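Budget post, finally

Ok so this has been sitting in drafts since August and Mwende keeps asking for it, so. Quick version. Typos stay.

Background for anyone new: we're planning the second two-arm station. First one exists, it works, it cost more than I said it would. Second one I'd like to get right on paper before I send anything to Baltazar, who signs for it and who has a long memory.

What I asked for last time: arms, grippers, frame, a compute box. Four lines. Looked very clean. What I should of asked for: all that plus a long tail of small stuff I paid for in dribs and drabs. When I added up the dribs at the end it came to $563. Not a disaster but it's 563 I had to explain line by line, and some of the receipts were for tape.

So, new rule, the tail gets its own line. I'm putting down $800 for station two and calling it "fit-out". Mesh baskets for the frame, cable ties, corner brackets, tape measure, clamps, spare fasteners, bins, tape, more tape. Higinio thinks 800 is padded. Maybe. I'd rather hand some back.

Next. Task props. Did not budget these AT ALL the first time. The current job is bagging, toy veg into clear zip bags, two arms, and bags get used up. They crease, the seal goes funny, the film gets cloudy, out they go. I bought a box of 500 thinking that was us set for the year. Ha. Reordered already, 300 this time only because that's what Skurelum had in the size.
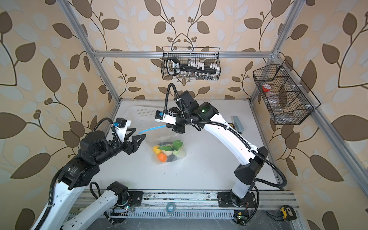 Buy one kind of bag and stick with it. We switched brands half way and the slider on the new ones was stiffer and everybody lost an afternoon wondering what they'd broken. Write the part number on the wall. Toy produce is cheap, get two sets, keep one in the drawer.

Cameras. One on each wrist plus a fixed one looking over the whole thing. I'm budgeting a spare wrist camera and two spare mounts. The mounts are printed so they cost nothing really, but printer time isn't free and Hye-jin has her own queue, fair enough. Ask early.

Cables!! Get the long ones. Whatever length you measured with the arm parked, it's wrong, measure with the arm stretched out and then add slack for the loop. I ordered short, twice, becuase I measured from a drawing. Roswitha had told me. She was very nice about it.

Grippers: quote from Prosser, quote from Warnine. Warnine cheaper per unit but fingers sold separately, which I missed until the second read. With fingers it's near enough a tie. Leaning Prosser for lead time. Want one complete spare gripper on the shelf either way, because one gripper down means both arms down for this kind of work, the bag doesn't hold itself open.
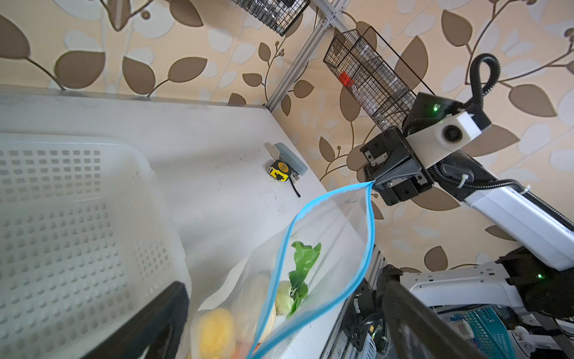

Table top. White again. It scuffs, I don't care, scuffs don't hurt anything and a fresh top is cheap. Put one replacement on the list for mid year and forget about it.

Frame: same extrusion, same dimensions, so the baskets and brackets swap over. Higinio wanted to go wider. I said no, then yes, then no. Same size. If anyone asks it was a joint decision.

Wallpaper. Yes it's a budget line. A few rolls and a tub of paste. We want to be able to change the background without rebuilding the enclosure, so I'm getting panels cut this time and papering those. Leafy pattern stays on station one.

Hours, the thing I always leave out. Assembly, wiring, calibration, then re-doing the calibration after someone leans on the rail. Last time I wrote "2 days". Lol. Two weeks is going in the plan, Mwende and me, and nothing else booked on top.

Still open:
- second compute box or share the one we have (share, I think, but the fans are loud already)
- shipping from Skindotcombe, quote expired, need to re-ask
- who holds the spares. Please not me

Sending the sheet to Baltazar tomorrow before lunch. If you've built one of these and I've missed a line, comments are open, be quick.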